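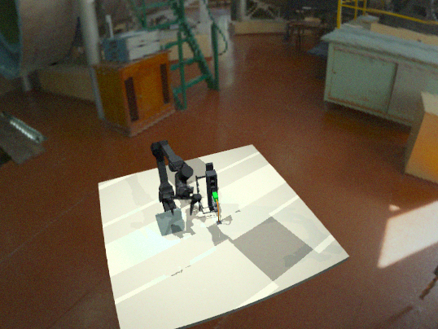
Reading time: 8 minutes

Chapter 2
Your Arm Does Not Exist Yet

By now your class has been handed an account on the Ferkmont simulator, and at least one person has used it to fling a virtual object through a virtual wall. Good. Get that out of your systems before we begin.

The project in this chapter is called the Clesberg Task, and it sounds insultingly easy. A black arm stands on a pale platform in the middle of a big simulated workshop. Near it lies a flat grey-blue square. Your team will write the program that puts the tip of the gripper on the edge of that square, then slides the square to a target position. A toddler could do it. A toddler, however, has not been asked to do it in joint angles.

You may wonder why the workshop needs a wooden cabinet, a green staircase and a yellow railing when the arm will never go near any of them. Wait until Section 2.4, where you have to tell your program which parts of the world it can ignore. Most first attempts ignore the platform.

Pay attention to the patches on the platform too. Some are darker than others, and the equipment throws a shadow across them. Teams that find the square by looking for "the dark bit" tend to have a lively afternoon.

Before you start, you will need:

A team of two to four people who are still speaking to each other
The Favik starter files, unzipped
A notebook – paper, please, with the date on every page
Your answers to the warm-up problems in Chapter 1

Each team gets 38 scored runs. This seems generous on Monday. Spend the first few on moving one joint at a time and writing down where the gripper ends up, starting with the elbow.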